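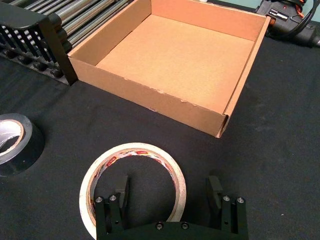

The Parnlow 23 is a straight-stitch machine for piecing and free-motion quilting. The table comes as standard, along with the knee lift, a walking foot and a quarter-inch foot. Small parts are easy to lose when you set up, so keep a shallow open box next to you, plain brown cardboard is fine, and put the screws and feet in it as you unpack. The machine itself comes with the needle plate installed and the bobbin case in place.

Price is $1,699 with the table. The Zodorier frame is sold separately and takes 3 poles. Owners of the older Gape frame will need the adapter plate, and we stock it in black only.

Warranty is 5 years on the motor and electronics, parts and labor. Feet, needles and bulbs are not covered. Service is done in our shop, and you can drop a machine off any time before 5.

Thread stand and extra bobbins are on the accessories page. Use class 15 bobbins only. The metal ones work better at high speed.

Updated in May by the Prerodura sales desk

Prerodura Sewing & Quilting | Contact us | Copyright Prerodura, all rights reserved | Back to top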